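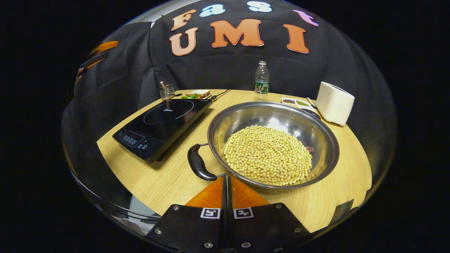 Swapped the gas ring for a single induction cooktop in March. It lives on the round table now and I cook sitting down half the time.

The stainless pan came from Codby, 50 dollars. Heats faster than I expected — butter browns before I've found the spoon.

Pepper and herbs go in the divided dish before I turn anything on. Saves opening jars with greasy hands.

Still looking for a lid that fits. Jilitz had 4 sizes, all too small. Will try Bellini next.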